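Sim racing night fills up fast in Tonstead

The new sim racing corner at the Tonstead library opened on 24th February, and what a start it had! All nine evening slots were gone before the doors were even unlocked, and a line of hopefuls waited to see if anyone would drop out.

Defne Uçar, who runs the teen program, had been pushing for it since January. "I wanted something loud and fun in that back room," she said. "Kids are bringing their parents, and the parents don't want to get up again."

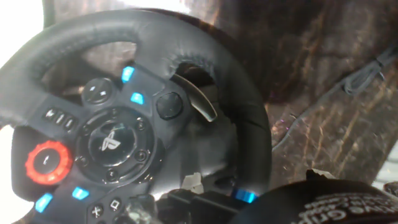
Each driver gets eight laps, with paddle shifters for anyone brave enough to switch off the automatic gears. The red dial got plenty of questions from first-timers, and Atif Ghauri was happy to talk them through the buttons one at a time. He also posted the best lap of the night, to loud cheers, then lost the lead to a seventh grader.

Sign-up for the March sessions is at the front desk. Bring your library card, and wear shoes you can feel the pedals through.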